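Board index » Shop Talk » Automation on the job
Topic: They put an arm in our test kitchen and now my job is weird

crumbtray_6
Posted July 20, 2018

Long time lurker, first real post. I work in the product test lab at Tommont. We do small kitchen stuff, and my job for years has been the boring part: push the toaster lever, open the drawer, put the thing back, write it down, do it again. In January they brought in an arm from Homberg to take over the repeat cycles. Two of us used to do it on alternating shifts. Now we both mostly set up the counter and fix what the arm gets wrong.

Anyway, my bench as of this week, plus the stuff I've been chewing on.

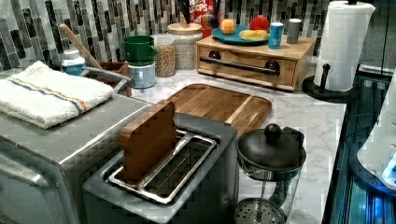

What got better

My wrists! I used to do 132 drawer pulls before lunch and my thumb would be numb by the time I got to my sandwich. I don't miss that even a little. Also I get to argue with the engineers now, and they sort of listen.

What got worse

It's lonely. The other tech and I used to talk all shift and now we overlap for maybe a coffee. And when a run goes bad I'm the one who has to sit and go through the wrist camera stuff trying to figure out what it thought it was doing next to the faucet.
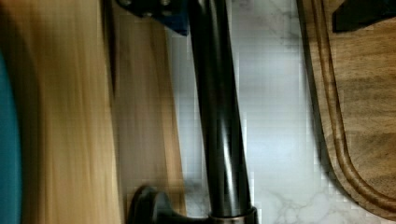
Then I write it up in Cinine, our logging software, and there's a dropdown for "operator cause" but no dropdown for "arm cause." Guess which one the bad runs end up under. I've complained twice. Anybody else dealing with this?

----------

lefty_loosey
Re: They put an arm in our test kitchen

The dropdown thing would make me nuts. We had the same fight over a palletizer. Start keeping your own notes, on paper, with times. It took us months but they added the category.

But I'm going to disagree on the rest. You went from pulling a drawer all day to setting up tests and reading logs. That's a better job. Ask for the pay that goes with it.

----------

Boychuk_fan
Re: They put an arm in our test kitchen

A better job for the one who's left, sure. How long do they need two people to set up one counter? I watched this at my last place. First it's "the robot helps you," then somebody leaves and they don't rehire.

----------

crumbtray_6
Re: They put an arm in our test kitchen

@lefty_loosey I asked about pay. They said they'd "look at the grade." That was in the spring lol.

@Boychuk_fan yeah, that's what keeps me up. They've told us no cuts and I mostly believe my manager, I just don't know who's above her. Our target went from 416 cycles a week to 485 and I honestly thought it would be way more than that. 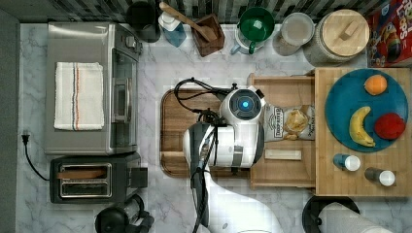

Setup is where all my time goes now. When I did the cycles myself I could shove things around as I went and never think about it. Now every item has to start in its spot or the run doesn't count. So before each one I'm fussing over the orange and the banana and the apple on their teal plate, and laying the bag of chips in the drawer just so. I have strong feelings about chip bags now. They crinkle differently every time and the arm does not care for that – paper would be so much easier.

----------

offshift_dana
Re: They put an arm in our test kitchen

Chip bags!! We pack snacks and I could talk about this all day. Anything floppy is why I still have a job.

Serious question though, do you get to stop the thing whenever you want? At our place you need a lead to sign off on a restart, so people let it run when they really shouldn't. I hate it.

----------

crumbtray_6
Re: They put an arm in our test kitchen

Yes, I can stop it any time and restart it myself. That was the one thing the two of us dug in on before it got switched on, and I'm glad we did. I still find myself watching it when I'm supposed to be typing.
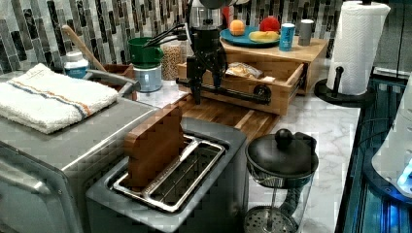

The engineers say I'll get over that and learn to trust it. Maybe. I'd like to see the bad runs logged right first.

----------

lefty_loosey
Re: They put an arm in our test kitchen

Don't get over it. Watching is the job now, so put it in the write-up as hours. If it isn't written down, somebody upstairs will figure the counter sets itself up.

----------

Boychuk_fan
Re: They put an arm in our test kitchen

OK, that I agree with. Still think you should get the "no cuts" thing in an email.

----------

crumbtray_6
Re: They put an arm in our test kitchen

Going to ask for the email on Monday. Will report back.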